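Last changed 18 September 2022

# Buying for the house when everyone is selling something

Most of the kitchen and laundry tips I get sent are ads with a tip stuck on the front. These are my own notes on telling which is which before the parcel turns up. I live in Grurkmont, where the one hardware store closes at five, so I buy more online than I'd like.

## Star ratings

- Sort by newest first. The default order on most stores is "most helpful", and I have yet to see a store explain who found them helpful.
- Skip the fives and the ones. Read the threes. People who leave three stars tend to mention the lid, the cord length and the smell.
- Check that the reviews are for the thing on the page. The Titetti kettle I was looking at in April had 3,560 ratings, and a fair number of the older ones were for a milk frother. The seller had swapped the product and kept the score.
- If a review includes the full product name with the model number, I ignore it. Who writes like that about a colander?
- An average of 4.6 tells you very little when everything else on the shelf is 4.5.

## Free samples and "honest opinions"

Moges, the dish tablet people, will mail you a box if you agree to post a review within a set time. The form says your opinion is entirely your own. It may well be. I filled it in, got the tablets, wrote that they left a film on the glasses, and was never offered another box. Draw what you like from that.

When you read a review marked "received free", look for one complaint with some weight to it. "The packaging could be nicer" doesn't count. A person who has run a dishwasher for a week has a real complaint.

## "Tested in our lab"

1. Look for the test itself. How long, how many loads, what water, which oven. A roundup that says it considered 87 frying pans has probably read 87 product pages.
2. Look at the photos. If every pan is on the same white background the maker uses, I assume the pan never left the warehouse.
3. See what came last. Renitov puts out a big vacuum guide every spring and in all the time I've read it there has been no losing vacuum, only a "best for small spaces" and a "best for light use". I take those two as the ones to avoid.
4. Check whether last year's winner is still mentioned. When it vanishes without a word, I want to know what it did.

## Discount codes

A code that gives you 15 per cent off is worth having only if you know the ordinary price. Write the price on a scrap of paper and stick it to the fridge for a couple of weeks. I did it for a set of storage jars and the "sale" price was the same as the regular one had been on the day I first looked. The regular price had gone up in the meantime, naturally.

The pop-up that wants your email in exchange for the code will keep your email. Use a second address. I check mine when I'm waiting for the potatoes and delete the lot.

Countdown clocks: reload the page. Many of them start over.

## Subscriptions for things you already buy

- Filters, razor blades, coffee, bin liners. The first delivery is cheap and the second isn't. Work out the third before you sign up.
- Cancel once as a trial run, on day one if they let you. If it takes a phone call, you've learned something useful for the price of a bag of coffee.
- Stretch the interval to the longest they offer. No household I know goes through a water jug filter as fast as the company that makes them thinks it should.
- Loyalty points are the same trick in a nicer jumper. I needed 3,000 points for a tea towel at one place. I own plenty of tea towels.

## Gadgets that solve a drawer problem

The avocado tool, the herb scissors, the clip that holds a spoon to the pot. All of them look terrific in a short video, where the person has one pot, a great deal of counter and no dinner to make.

My rule is a wait of 7 days. I put the thing on a list, close the tab and see if I miss it. A few survive. The bench scraper did, and so did a decent jar opener, and I've never been sorry about either.

## Laundry extras

I'm least trusting here. Dryer balls, scent beads, magnets, special sheets for colours: the claims are large and the evidence is mostly a stack of very fluffy towels. Try any of it on one ordinary load with half the usual detergent and nothing else changed, then do the same load without. If you can't tell which was which, stop buying it.

Mesh bags I'll allow. Buy one, plain, and see if you reach for it before paying for the set in graduated sizes.

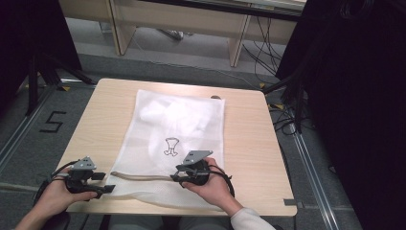 ## Sending me things

Please don't. I don't take samples, codes or "collaboration opportunities", and a message that begins by telling me how much you enjoyed my recent post goes straight in the bin. Corrections are welcome, especially on prices, which go stale faster than I can fix them.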